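The Skurna Slotted Finger Gripper, and How to Choose Between It and the Tatlow

10/05/2018
By Safta Oprea

If you have been building with small tabletop arms for any length of time, you have probably reached the point where the arm itself is fine and the gripper is what lets you down. We hear it from customers nearly every week – the arm gets to the right spot, the motion is nice and smooth, and then the fingers close on the thing and it squirts out sideways or drops halfway across the table. The Skurna is the gripper we now suggest first to most people who write in with that story, and I would like to use this page to tell you what it is good at, where it falls short, and when you would be happier with the Tatlow instead.

The Skurna is a two-finger gripper with a boxy motor housing, plain screws you can get at with an ordinary hex key, and a pair of slotted black fingers that come to a fairly narrow end. We carry it in left and right versions. The only difference between them is the side the cable comes out on, so if you are fitting one arm and don't care where the cable goes, order whichever is in stock. If you are fitting a pair, please do order one of each! Octavian Zamfir on our support desk spent a good part of last fall helping people re-route cables because they had bought two rights, and he would be grateful.

What we like best about it is how well it works down inside things. Wide, flat fingers are lovely for picking a box up off an open table, but put the same box in a drawer, or ask the arm to reach into a cup, and there is no room left for the fingers to open. The Skurna's tips are slim enough to go into a bowl or a small tub and still do something useful once they are there. They will also part a heap of loose stuff (dried beans, nuts and bolts, beads) without shoving the whole heap up over the rim, provided you come in slowly. We suggest setting the approach speed to 40 percent of whatever you normally run and working up from there.
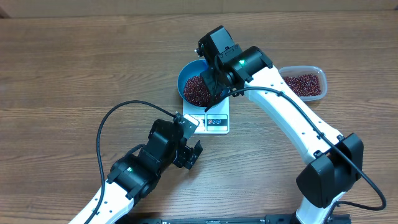 Loose food is a hard test for any two-finger gripper, and I would be doing you a disservice if I made it sound easy. No pair of fingers is a scoop. If your job is to move a measured amount of something from one container to another, you will get much steadier results holding a small cup or spoon in the fingers than pinching at the pile directly. Dae-han So, who does most of our bench work, likes to put a kitchen scale under the receiving bowl and watch the reading while he tunes the grip. It costs next to nothing and it settles a lot of arguments about which setting is better. One word of warning if you try it yourself – keep the fingers off the bowl when you take your reading, as even a light touch on the rim will throw the number off.

Now, the Tatlow. It is the older of the two and it is still a very good gripper. The fingers are broad with a soft pad on the inside, and they open wider than the Skurna's do, so for mugs, cartons, folded cloth and the like it is the more forgiving choice. It is also heavier, and on a small arm you will feel that at full reach, where the wrist starts to sag a little. Rezaul Wanigasekara ran both of them for us on the same pair of arms, swapping only the grippers and leaving the controller alone, and his notes come down to this: Skurna for small things and tight places, Tatlow for big smooth things in the open. I have not found a better way to put it.

Both grippers run from the Zosia controller with the standard cable, and both will work with the older Olteanu board if you update it first. The Zosia will drive two arms and their grippers together. Leave more slack in the cable than you think you need, and clip it along the upper link so that it bends at the elbow and doesn't drag across the table. A loop that looks too big when the arm is folded up is often just right when the arm is stretched out.

In the box you will find the gripper, the mounting plate, 6 screws, one cable and a printed setup sheet. Fingers are sold separately as spares, in pairs, and they do wear at the tips if you work with anything gritty. The warranty runs for two years and covers the motor and housing, though not the fingers.

If you are still torn, write to Sânziana Enache in sales and tell her what you want to pick up and what it will be sitting in. She can lend out either gripper for a short trial, and she keeps a few of each set aside for exactly that. The next batch of left-hand Skurnas is due in October, and right-hand ones are ready to ship now.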